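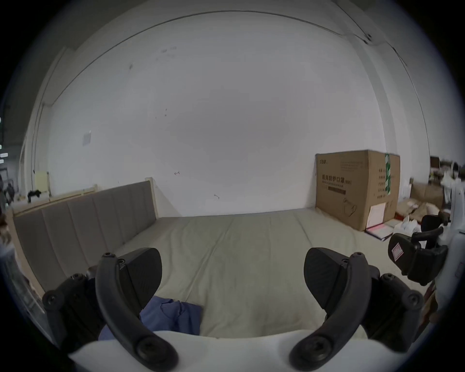 Why does this course teach folding on a bed before it teaches folding on a table?
Most households fold on the bed, and students will be assessed on the surface they are likely to use at work. A mattress gives under the hand, and a cloth laid on it takes up the creases of the sheet beneath. Table folding follows in March.

Course 51, Household Textiles
Handout 2: Spreading and Folding on a Soft Surface
Redevberg School of Domestic Services
Revised 2020-11-19

1. Preparing the surface
The fitted sheet is to be drawn toward all corners and smoothed with the flat of the hand. Long creases should be worked out toward the nearest edge. Pillows and blankets are removed and placed on a chair, never on the floor.

2. Opening the cloth
A crumpled cloth is not to be shaken over the bed. Find an edge seam, follow it to a corner, and hold the fabric by a small pinch of material. The opposite corner is then located by running the seam through the fingers. Students who begin from the middle of the cloth will usually have to start again.
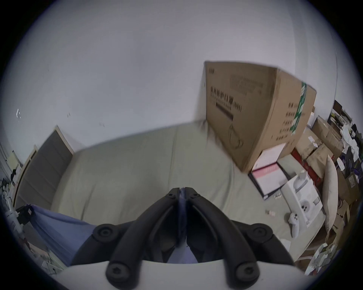 Ghaffari objects that following the seam is slow, and that with a light cotton piece it is quicker to lift any two points and let the weight of the fabric find the corners. The method is accepted in the practical session for small items only. For garments and anything wider than the shoulders, the seam method applies.

3. Laying flat
Lower the far edge first and bring the near edge toward the body. The cloth should lie parallel to one side of the mattress.
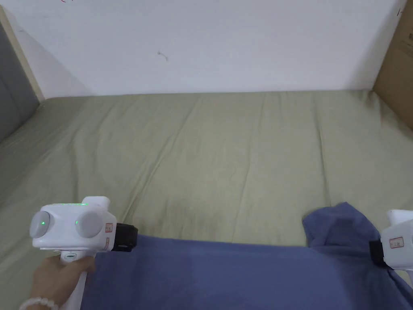
Raised or bunched sections are eased outward with the palm before the first fold is made. Pulling on a corner at this stage will skew the whole piece. Sleeves, where present, are laid across the back.

4. Reading
Skomari workbook, section 2. The Savik fabric care sheet is available at the front desk.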